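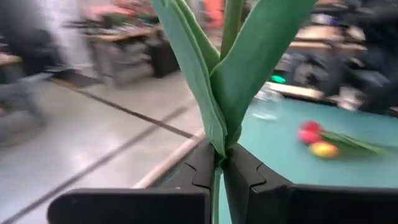
March. Home by four with tulips from Le Goff, red and yellow mixed. They had 37 bunches left in the buckets and I took the ones with the tightest heads.

Did them at the table before supper. Stripped the low leaves, cut the stems on a slant and used the clear vase, filled a third of the way up. Last time I filled it to the top and the stems went soft by the end of the week.

The yellow ones always open first. I may move them to the hall, where it's cooler - the radiator in here has been on since morning.

Paid the Bindutier bill, 593, later than I meant to. Still have to call Julden about the gutter.

Soup again, with the last of the bread. Rain started at seven. Read 13 pages and gave up. Need to buy stamps and lamp oil tomorrow.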